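Gripper drifts on one side after cleaning, marker cubes or fingers?
Ruliteo Community Help > Hand-held tools > Setup and care

watia_bench
Posted 10/2/19

Hi all, hoping somebody has been down this road. I look after the hand-held grippers we use for recording demos, the two-finger kind with the printed marker cubes mounted under the tips. We work in a mocked-up bathroom and the tools get handed around a lot, so I'm forever wiping them down and tightening things. Last week I took the fingers off one of them for a proper clean, put it all back, and now the opening width reads wrong.

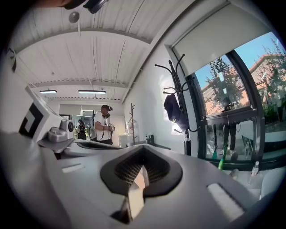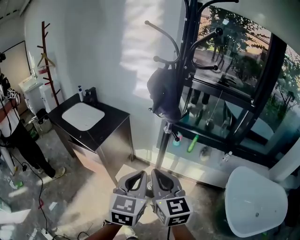 With the fingers fully closed I should get zero, or close enough that I don't care. I'm getting a steady 10 mm. Fully open looks fine, or at least it matches my calipers. It gets worse somewhere in the middle of the travel and I can't work out why it would do that if it's a plain offset.

Stuff I did, in order: fingers off, wiped the inner pads, wiped the cubes with a barely damp cloth, fingers back on, cable back in its clip (I think in the same place, maybe not). I did NOT rerun the width calibration because I figured nothing had changed. Is that dumb? Also I may have had the two cubes on the bench at the same time and I don't remember marking which was which. Software is whatever Pillska version was current in January, I haven't touched it.

Before I pull it apart again, should I be looking at the cubes, the fingers, or the calibration file?

giannakopoulos_cell
Cubes first. If you had both of them off at once then my money is on a swap, or on one that went back a quarter turn around from where it was. I've done it twice and the second time I had a note taped to the bench telling me not to.

Quick way to check: open the live view, hold the gripper still, and look at the ID it prints over each face. Compare that with the IDs in your config file, left side to left side. If a face number shows up where another one should be, you've found it. A turned cube is sneakier, the right cube is on the right side but the software thinks it's facing another way, and mine would read nearly right at one end of the travel and drift off as I moved the fingers. That sounds a lot like yours!

If the IDs all match, take a fingernail and try to wiggle each cube. Mine are held on with one small screw apiece and they love to back out. Snug is enough, the plastic strips if you lean on it. Then put a paint pen dot on the cube and another on the finger, so next time you just line them up.

And yes, rerun the calibration after the fingers come off. Every time. It's 23 frames on our setup and it takes less time than typing your post did (no offense, it was a good post). Do it after you've sorted the cubes though, or you'll save the wrong geometry and then you'll have two problems. Go slow through the middle of the travel, that's where people rush it.

One more thing about the cable. If it ends up pulled tight across one finger it can keep that side from closing all the way, and then you really do have a gap and the number is telling the truth. Close it on a strip of paper and see if the paper slips.

tomatofence
same thing happened to me, I just subtracted the offset in the script and moved on. worked ok

giannakopoulos_cell
Please don't do that one if it's off by different amounts along the travel, a flat number won't fix it and you'll be stuck with a pile of recordings you can't trust.

watia_bench
Ok, update. Left cube was turned 180 degrees, so thank you, I owe you a paint pen. IDs looked right at a glance and I nearly stopped there, it was only when I checked the front face against the config that it jumped out. Turned it back around, did the calibration slowly, and closed is reading under 1 mm now. Paper strip holds on both sides too.

I still get a little jump when I tilt the tool toward the window late in the day, but that's probably glare on the markers and I'll start a separate thread if matte tape doesn't help.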